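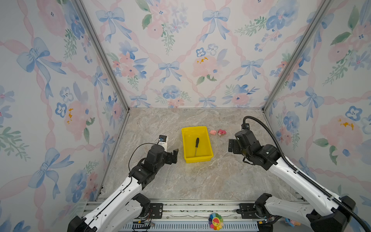 弊ブログでは、住まいと小規模店舗の内装に関する実務上の覚書を不定期に掲載しております。今回は、柄物壁紙の選定と施工管理を主題といたします。柄物の壁紙は、無地のものと比較して、発注数量の算定、割付、入隅の処理のいずれにおいても検討事項が多く、見本帳の小片のみで判断した場合、施工後の印象に相当の差異が生じることがあります。冒頭の写真に見られるような、淡い地に桃色の薔薇と青い花、リボンを配した花柄は、その典型といえます。桃色のリボンが斜めの格子を描く図柄では、奥の壁から左右の壁へ線がどのように渡るかが、空間全体の整い方を左右いたします。

柄の反復寸法について

柄物壁紙には、図柄が繰り返される縦横の寸法、いわゆるリピートが定められております。隣り合う幅の柄を合わせて貼る場合、一枚ごとに上下の切り落としが発生するため、必要な長さは壁の高さに枚数を乗じた値を上回ります。見積書を受領された際には、数量の欄に柄合わせの損失分が含まれているか否かを必ずご確認ください。筆者が昨年関与した案件では、この点の記載が漏れており、追加発注の分のみ製造ロットが異なる結果となりました。ロットの相違による色差は、昼間の自然光の下では判別しにくく、夜間に照明を点灯した段階で明らかになる場合があります。

斜め格子の柄は、縦縞と同様に、下地や建物の傾きを目立たせる性質を有します。築年数を経た住宅では天井線が水平でない例が少なくありません。天井を基準として貼り始めるか、下げ振りによる鉛直線を基準とするかは、着工前に施工者と協議のうえ、書面に残しておくことが望ましいと考えます。筆者は原則として鉛直線を基準とし、天井際に生じるずれは廻り縁で調整する方針を採っております。

見本の取り寄せと比較

本年1月、自宅二階の洋室の改装に際し、筆者は二社の製品を比較いたしました。一つはIlhamの花柄、もう一つはKaewklaの草花柄です。いずれもA4判の見本では大差がないように思われましたが、幅いっぱいの見本を取り寄せて壁面に仮留めしたところ、印象は大きく異なりました。Ilhamの製品は花の輪郭が明瞭で、家具を置いた後も柄が前面に出てまいります。Kaewklaの製品は地色がわずかに黄みを帯び、既存の床材との調和に優れておりました。検討の結果、後者を採用しております。品番は905、色番号は2です。同品番には廃番の予告が出ておりますので、補修用の残材を確保される方はお早めに手配なさるようお勧めいたします。

仮留めの期間は最低でも数日を要するものと考えております。朝、正午、夕刻、点灯後の各時間帯に確認し、可能であれば雨天の日も含めてください。当方の洋室は北向きであり、曇天時には青系の花が灰色に沈んで見えました。店舗の売場で受けた印象と最も隔たりがあったのは、この点です。

下地処理と接着剤

既存壁紙の撤去後に残る裏紙は、浮きがなければそのまま下地として使用できるとされておりますが、淡色の柄物を貼る場合には特段の注意が必要です。裏紙の継ぎ目や補修跡の段差は、薄手の製品では表面に現れます。今回はパテ処理を二回実施し、乾燥後に研磨を行いました。接着剤にはFasteckのでん粉系製品を使用し、希釈は製造元の指示に従っております。粘度がやや高いとの所感を持ちましたが、柄合わせのために貼り直す時間を十分に確保できたことは評価に値します。

入隅については、一枚の壁紙を折り曲げて隣の壁まで回すのではなく、隅で一旦裁断し、次の面に重ね代を取って貼り継ぐ方法を採りました。この方法では隅で柄がわずかに欠けますが、下地の動きに伴う破れや浮きを抑えることができます。欠けの位置は、出入口から見て目立たない側の隅に集めております。

過去の図柄に関する補足

改装に先立ち、古書店にて1919年刊行の海外の壁紙見本集を閲覧する機会を得ました。花束をリボンで結び、格子状に連ねる構成は同書にも多数収録されており、現行品との差は主として色数と花の大きさにあるように見受けられました。同書では柄ごとに適する部屋の用途が記されており、格子を伴う花柄は寝室および婦人用の居室に分類されております。現在の住宅においてこの分類に従う必要はありませんが、腰壁の上部に限って柄物を用いる挿図は、狭い部屋の計画に際して参考となるものでした。

費用および工期

材料の手配はHelportの通信販売窓口を通じて行いました。納期は最大で20日との案内を受け、実際には予定より早く到着しております。到着時には全巻のロット番号を照合し、開梱後の巻き癖を除くため、室内に一晩置いてから裁断に着手いたしました。施工は、下地の乾燥を含めて一週間を要しております。

残材は、直射日光の当たらない収納に横置きで保管しております。立てて保管した場合、端部が潰れ、補修の際に柄の継ぎ目が合わなくなるおそれがあります。次回は、同じ洋室の窓枠および幅木の塗装について記載する予定です。

2021年3月22日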